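3.2 Collection of Demonstrations in Simulation

All demonstrations used to train the Titari policy were gathered in simulation. The choice was made early in the project, after a trial on hardware showed that resetting the table by hand took longer than the demonstrations themselves. In simulation a reset is immediate, and the full state of every object can be stored with each time step. The cost is a gap in appearance and contact behavior, which is taken up in Section 5.

Episodes were produced in two ways. The first set was recorded by human operators, who controlled the gripper pose through a handheld device and opened or closed the fingers with a trigger. The second set was produced by a scripted planner with access to the true object positions. The planner divides each task into reach, grasp, lift, transfer and release stages, and a small random offset is added to the target of each stage so that the resulting paths do not all follow the same line. Operators were asked to work at a comfortable pace and to correct a poor grasp within the episode instead of starting over. Recoveries of this kind are rare in the scripted set, and earlier tests with the Huvum baseline suggested that a policy trained without them tends to stall after a missed grasp.

After filtering, the data contain 3,363 episodes. Of these, 1,134 were recorded by operators and the remainder came from the planner. An episode was removed if an object left the platform, if the arm reached a joint limit for more than one second, or if the final state did not meet the goal condition. Filtering was automatic except for a group of 749 operator episodes in which the goal test gave an unstable result, usually with a cube resting close to the edge of its support. These were reviewed separately by two of the authors, and disagreements were settled by replaying the stored states.

Each task is defined by a layout and a short written instruction. Layouts are drawn at random at the start of an episode. Cube positions and rotations are sampled over the reachable part of the platform, subject to a minimum spacing, and a cube may also be placed on a raised support. The raised placement was added in the second round of collection in July. In the first round every object lay at the same height, and the resulting policy learned to descend to a fixed level whatever the target.

Figure 4 gives one layout with a raised object. The arm must reach a cube at platform level without striking the tall box nearby, and a cube of similar color to the one on the box lies on the far side of the workspace, so color alone does not identify a single object. 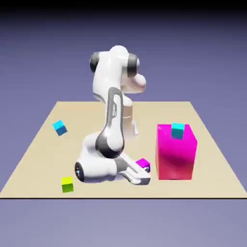 Figure 4. Simulated workspace with four small cubes, one of them on top of the pink box. The gripper is low over the platform, next to the purple cube.

For every time step we store joint positions, gripper opening, the commanded action, object poses and one rendered view. Instructions were written by Dörte Schmieder and checked for unclear wording by Bernadette Caron. Where a layout contained two cubes of like color, the instruction was required to name a location as well, as in "pick up the blue cube on the box." Layouts held out for evaluation were drawn with separate random seeds and were not shown to the operators at any stage.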